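Chapter 4
Where Things Are Kept: Storage and Stock

Learning goals
After reading this chapter you should be able to
explain why a business holds stock at all
tell the difference between raw stock, work in progress and finished stock
describe fixed and open storage and say when each one is used
work out a simple reorder point

Key terms: stock, lead time, fixed storage, open storage, mixed bin, reorder point, safety stock

4.1 Why hold stock?

A bakery in Jetham buys flour once a week and bakes every day. Between one delivery and the next, the flour sits in a back room. It earns nothing while it sits there. It takes up floor space that the bakery pays rent on, and some of it may spoil. Still, the bakery could not open its doors in the morning without it.

Every business that handles goods faces the same problem on some scale. Stock ties up money, but running out of stock loses sales. Most of this chapter is about how businesses settle on an amount between those two costs and how they arrange the goods once they have them.

Stock is usually sorted into three groups. Raw stock is what a business buys in order to make something else. Work in progress has been started but not completed. Finished stock is ready to sell. For the bakery these are flour, dough and bread. A store that makes nothing, such as a hardware dealer, has only finished stock.

4.2 Fixed and open storage

Auer Supply runs a warehouse outside Drevadton with 4000 storage places. When it opened, every product had its own place, and that place was marked on the shelf. This is fixed storage. Workers learn it quickly and can find goods from memory. The weakness is that a place stays reserved even when its product is out of stock, so much of the building may be holding air.

In open storage, goods go wherever there is room, and a computer keeps the record. The shelves fill up more evenly. The weakness here is the record itself. If a worker puts a carton in one place and enters another, the carton is as good as lost until the next count.

Small goods are often kept in mixed bins, where unlike items share one container. A lemon and a stapler have little in common as products, but both are small enough to share a bin.
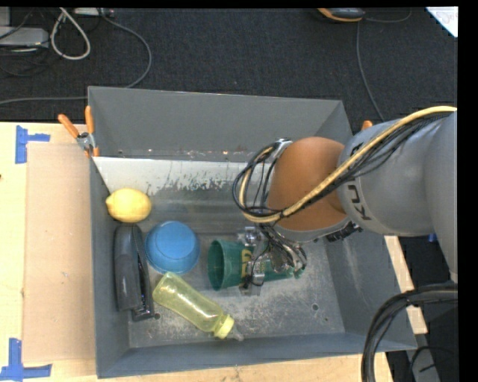 Mixed bins save space at the cost of time. The picker has to look through the bin and choose the right item, and mistakes are most common when two items in it look alike. For this reason many warehouses have a rule that similar products may not share a bin. Two sizes of the same battery, for example, would be kept apart.

4.3 When to reorder

The time between placing an order and receiving it is the lead time. Suppose a store in Ganden sells 30 boxes of envelopes a day and the lead time is 2 days. It will sell 60 boxes while it waits, so it must order before stock falls below 60. That figure is the reorder point. Safety stock, covered in the next section, is added to it to allow for late deliveries and busy days.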